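August, gone ten at night

Kettle's on, feet are up, and I'm getting this down before I forget the lot. I've been putting it off all week but the shelves question is finally getting looked at. They're the big white cubby ones with the peg holes, Garidberg, 177 high according to the label, and they've been standing there doing nothing while everyone argues about what they're for. I say fruit! Matvii says tins. Matvii says tins about everything.

I do like how a pear looks on plain white, I must say. You notice the blotch on the skin and the daft little stem, and it looks like something you'd want to eat, which it never does in a heap at the bottom of a bag.

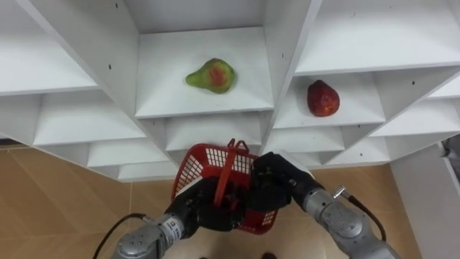 Green pear, dark red one next door, and the red basket down below.

The dark red one is the handsome one of the pair, ever so glossy. I'm no use at all with varieties. Kovalchuk would know, but if I ring the shop I'll be on the phone for half an hour hearing about plums, and I paid 56 for the last box after one of those calls.

Had a long think about the basket too. I'd wanted the wicker one from Lurnora (still do, a bit) but red plastic wipes clean and the handle stands up nicely, so you can get hold of it without rummaging. And it's cheerful against all that white. 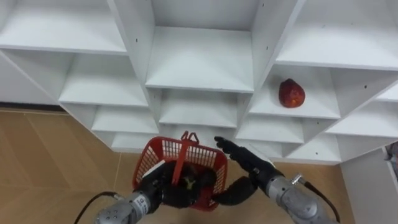 Red fruit on the shelf, basket close by.

One piece of fruit to a cubby is a terrible waste of space, I know, I know. Matvii worked out that Bakwood do a narrower unit for 600 and I said absolutely not, we've got this one and we're using it. What I'd really like is the pears at the sort of height where I don't have to bend, and the bottom row kept for potatoes and onions in paper bags. Must ask whether the boards can be moved up 2 holes or so.

Green back in the basket or green on the shelf, that's what I keep going round and round on. The red looks fine all by itself, mind you. 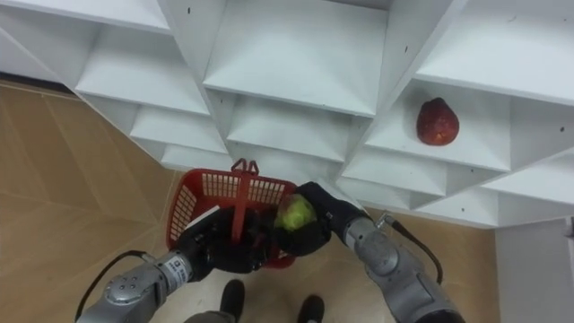

For tomorrow

Ring Kovalchuk before nine (be firm about plums). Find the little bag of shelf pegs, try the drawer with the batteries in. Paper bags for the onions. Tell Matvii he can have one row for his tins, left-hand side, and that's my final offer. Tea's gone cold now, so bed.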